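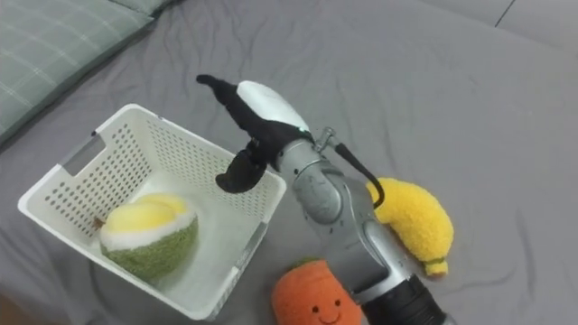 Tiempo de lectura: 8 min

Notas para la charla "Hilos de más" – Ilaria Fabbri
Versión corta, la larga se queda en casa. 28 de noviembre de 2024

Compartido 100 veces · 4 comentarios

Entrar sin saludo largo. Micro, agua, reloj encima del atril.

Empezar con la pregunta de siempre: quién sabe cuántos hilos tiene la sábana en la que ha dormido hoy. Manos arriba. Esperar. Luego: y quién sabe de qué fibra es. Suelen bajar manos. Luego: y quién ha mirado la etiqueta antes de lavarla la primera vez. Risas, normalmente. Si no hay risas, seguir igual.

Idea de la charla en una frase: compramos ropa de cama por un número que mide poco y se presta a trampas. Lo que importa está en otra parte (fibra, hilo, ligamento, acabado) y casi nunca viene en letra grande.

Decir que no vendo sábanas. Trabajé nueve años en control de calidad de tejido plano, primero en Vurnberg, luego por mi cuenta. Nada más de currículum, que la otra vez me comí tres minutos.

BLOQUE 1 – EL NÚMERO

Qué es el recuento. Hilos de urdimbre más hilos de trama en una pulgada cuadrada. Dibujar en la pizarra: verticales, horizontales, cuadradito. Ya está. Ni suavidad ni duración ni nada. Densidad.

Ojo con la pulgada. En Europa también se cuenta por centímetro y hay quien mezcla las dos unidades en el mismo catálogo. Si alguien lleva dos embalajes a casa y compara, puede estar comparando peras con manzanas.

El truco: hilos retorcidos de varios cabos. Un hilo de dos cabos es un hilo. Quien quiere inflar cuenta los cabos por separado. De dos cabos, doblas el número. De cuatro, lo cuadruplicas. El tejido es el mismo, el precio no.

Contar lo de la muestra Corrigan. Embalaje decía 979. Pausa aquí, que el número hace gracia solo. Por qué no 1000? Pues porque 979 parece medido. Lo llevamos a la lupa y salía muchísimo menos contando como hay que contar. No dar el dato exacto, no traigo el informe y luego me lo piden por correo.

Enseñar la lupa cuentahilos. Pasarla por la primera fila. PEDIR QUE VUELVA. En Zukholm no volvió.

Límite físico. En un tejido de algodón con hilo simple caben los que caben. Para meter más hay que hilar más fino, y para hilar más fino hace falta fibra larga y buena, y eso cuesta. A partir de 400 yo ya miro la etiqueta con desconfianza. He visto anunciado 2000. Dos mil. Repetir despacio.

Consecuencia práctica: un percal honesto de número modesto dura más y se siente mejor que un satén hinchado hecho con fibra corta. La fibra corta saca puntas, las puntas se enredan, bolitas. Las bolitas salen donde roza el pie y donde roza el hombro. Preguntar quién tiene bolitas a la altura de los pies. Manos otra vez.

BLOQUE 2 – LA FIBRA

"100 % algodón" – cierto y no dice gran cosa. Es como decir "100 % uva". Largo de fibra, finura, madurez. Fibra corta, media, larga, extralarga. Casi ningún embalaje lo pone salvo que le convenga.

Nombres geográficos: cuidado. Un nombre de país no garantiza fibra larga. No entrar en marcas, hay gente de tiendas en la sala.

Lino: fresco, se arruga mucho, primeros lavados áspero, luego una maravilla. No tiene sentido pedirle un recuento alto, el hilo es gordo. Si alguien vende lino presumiendo de número, mala señal.

Mezclas con poliéster: no demonizar. Seca rápido, se plancha poco, aguanta en hostelería. A cambio acumula olor y se carga de electricidad. Para una casa con niños y sin tendedero igual es lo sensato. Decirlo tal cual, la última vez sonó a sermón.

Microfibra: otra liga. Suavísima en tienda. En verano, regular.

Viscosas y compañía: caen bonito, en mojado pierden resistencia. Lavar con cabeza. Lo de "bambú" casi siempre es viscosa hecha a partir de bambú, la planta entra al principio y sale otra cosa.

BLOQUE 3 – LIGAMENTO

Percal: uno arriba uno abajo. Mate, crujiente, transpira. Se arruga.

Satén: el hilo salta varios y flota. Brillo, caída, tacto resbaladizo. Como flota, engancha (uñas, cremalleras, el gato).

Sarga: diagonal. Como un vaquero pero fino. Poco vista en sábanas, en fundas sí.

Ejercicio con los retales. Repartir bolsas, tocar con ojos cerrados, votar cuál es más caro. Gana casi siempre el satén barato por el suavizante del acabado. Explicar DESPUÉS de votar: es silicona, se va en cuatro o cinco lavados. En el taller de Borley gané una discusión con esto y perdí un cliente.

Recoger retales antes de seguir, que si no se quedan jugando.

Aquí diapo nueva, tema cesta y recogida de lavado. Regla: la ropa de cama se lava sola o con otra ropa de cama. Vaciar bien antes, revisar esquinas de la bajera y dentro de la funda nórdica. Calcetines, pinzas, juguetes. Todo lo que queda dentro se enrolla y frota.
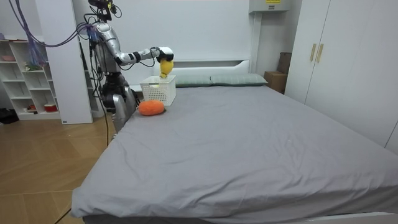
Diapo 9. Cesta blanca sobre la cama, sábana gris.

Cesta con agujeros mejor que cesta cerrada si la ropa va a esperar, y que no espere mucho. Húmeda y amontonada coge olor en una noche, y luego la gente echa más detergente y es peor. El detergente que no se aclara se queda en la fibra y la pone tiesa. Muchas sábanas "viejas" están llenas de jabón, nada más.

Suavizante: poco o nada. En toallas nada. En microfibra nada.

Temperatura: mirar etiqueta. A falta de etiqueta, templado para el día a día y caliente de vez en cuando si hay alergia a los ácaros o alguien enfermo en casa. Color oscuro del revés.

Tambor: que la ropa caiga. Si no cae no se lava, se moja. Una bajera, una encimera, dos fundas y ya. El edredón aparte y con el tambor medio vacío.

BLOQUE 4 – ARRUGAS

La parte que más preguntan. Por qué se arruga el algodón. Explicación rápida: la celulosa tiene puentes entre cadenas, con humedad y presión se sueltan y se vuelven a formar en la postura nueva. El cuerpo da humedad, calor y presión toda la noche. La sábana se queda con la forma. La plancha hace lo mismo pero en plano. 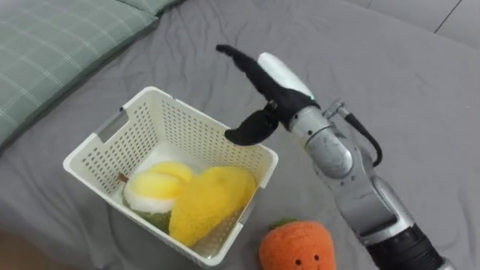

Diapo 11. Sábana gris, pliegues en diagonal.

Acabados "sin plancha": resinas que fijan esas cadenas. Funcionan. Precio: menos absorción, tacto algo más seco, tela más frágil con el tiempo. Antes se usaban resinas que soltaban bastante formaldehído, hoy hay normas y etiquetas textiles. Recomendar lavar antes del primer uso siempre. Sin asustar, por favor, que en septiembre salió una señora a llamar a su hija.

Cómo arrugar menos sin química:
– centrifugado más bajo
– sacar en cuanto acaba
– sacudir fuerte, dos golpes
– tender por el doblez, que el peso tire
– doblar aún con un punto de humedad, pasar la mano

Lo de doblar la bajera: demo solo si voy bien de tiempo. Esquina dentro de esquina, las cuatro, luego en tercios. Si voy mal, saltar y decir que hay mil vídeos.

Color y arruga. Los tonos lisos medios, gris, piedra, verde salvia, enseñan la sombra del pliegue mucho más que un estampado pequeño. Un cuadrito fino disimula bastante. Por eso tanta gente pone funda con dibujo y bajera lisa: la bajera se tapa, la almohada se ve. Preguntar al de interiorismo si está en la sala, él lo cuenta mejor.

Luz también. Luz rasante de ventana, todo arrugas. Luz de techo, menos. En las tiendas iluminan desde arriba y planchan puesto, con vapor, sobre la cama de exposición. Llegas a casa y es otra sábana. No es otra, es la tuya sin vapor.

BLOQUE 5 – QUÉ MIRAR EN LA TIENDA

Leer despacito, la gente apunta.

Uno. Mirar al trasluz. Si se ve la mano con detalle y promete un número alto, dejarla.
Dos. Frotar entre dedos un rato en una esquina. Si saca pelusa en tienda, imaginar en casa.
Tres. Costuras. Puntada corta y recta, dobladillo que no se retuerza. Tirar un poco del elástico en la bajera, debe ir en todo el contorno y no solo en las esquinas.
Cuatro. Medir el colchón. CON el cubrecolchón puesto. La altura es la mitad de las devoluciones que me tocó ver, y nadie la mide.
Cinco. Buscar "hilo simple" o la palabra cabos. Si no sale por ningún lado preguntar. Si no lo saben, es una respuesta también.

Olor: si huele fuerte a químico al abrir, airear y lavar. Si tras dos lavados sigue, devolver. 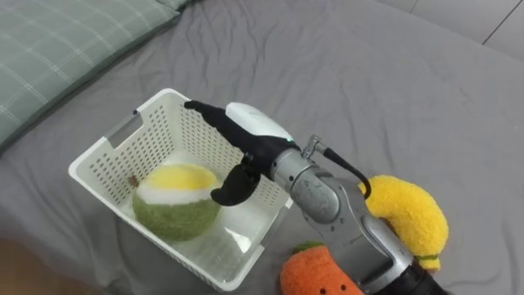
Encogimiento, que se me olvida siempre. El algodón encoge sobre todo en los primeros lavados, y más si va a secadora caliente. Una bajera que entra justa nueva saltará de la esquina al mes. Comprar con margen. El fabricante serio lo lleva descontado o lo avisa en la etiqueta. Zukholm lo ponía en letra minúscula en el dorso, pero lo ponía. Los de Corrigan no.

Rotación: con tres juegos por cama sobra. Uno puesto, uno lavándose, uno en el armario. Con dos se vive. Con siete, los de abajo amarillean por los dobleces sin que los toque nadie. Poner debajo lo recién lavado, coger de arriba.

Manchas, solo si preguntan: sangre con agua fría, nunca caliente. Crema solar es la peor, primero desengrasar y nada de lejía, que con el hierro del agua se pone naranja. Sudor en almohada, percarbonato y paciencia.

Cuándo tirar: cuando al trasluz la zona del centro es distinta de la de los pies. Antes de tirar, trapos. El algodón gastado es el mejor trapo de cristales que hay. Hay protectoras que recogen sábanas, llamar antes.

PREGUNTAS PREVISIBLES

"¿Y la seda?" – Bonita, cara, delicada. Lo del pelo y la arruga de la cara, he leido poco serio. No mojarse.

"¿Qué tiene usted en su cama?" – Percal y lino, viejos los dos. Sale siempre. Contestar corto.

"¿Franela?" – Es algodón cardado, se mide por peso y no por hilos. Bolitas asumidas.

"¿Los hoteles?" – Percal mezcla muchas veces, lavado industrial y calandra. Lo que gusta del hotel es el planchado y que la cama la ha hecho otro.

Si sobra tiempo: segunda ronda de retales, ahora con los lavados veinte veces. El satén ganador suele caer al último puesto. Guardar las caras de la gente.

Si falta tiempo: quitar franela, quitar manchas, NO quitar encogimiento.

Recordar lupa. Recordar adaptador del portátil. El mando de las diapos va a la izquierda del atril, el otro día lo busque cinco minutos. Folletos en la mesa de la salida.

Contacto a través del formulario · © Ilaria Fabbri · Volver arriba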